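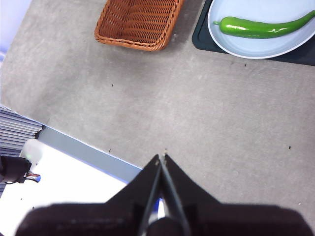

Blue never waits its turn, wrote one participant from Girkach in the margin of her answer sheet, it has spoken up before I have decided what I am looking at. We were delighted by this remark, and it sums up a pattern that runs through the whole of our material on small areas of colour in dark surroundings.

Figure 2. A small patch of blue among matte black surfaces.

3.2 Naming small patches

The 2019 word lists from Dellunora had already shown that people reach for the plainest colour words when the coloured area is large. A blue door is a blue door. What the lists could not tell us was what happens when the area shrinks and nearly everything next to it is black or brown (for the kind of contrast we mean, see Figure 2). We therefore asked 23 adults in Girkach and Jevemano to name the colours in a set of printed cards, working at their own pace and in their own words.

The answers were far richer than we had hoped! Large patches drew the bare word "blue" almost every time. Small ones brought out "ink", "plum skin", "gas flame", "the blue on my gran's plates" and, from two people who had never met, "Monday blue". Several participants went back and changed an earlier answer after seeing a later card, always towards a longer name, and we kept both versions in the record.

Dark surroundings seem to matter as much as size. On a pale card, a small patch was often called "grey" or "greyish"; the same ink on a black card was called "bright" or even "electric". Painters and dyers have known this for a very long time, and it was a pleasure to find it turning up so clearly in everyday speech. The Thaler cards, which use a mid-brown border, fell neatly between the two.

Green behaved differently, and we are still puzzling over it. Its names hardly grew at all as the patches became smaller, except in Jevemano, where the local word for moss was used freely at every size. We return to moss in Section 4.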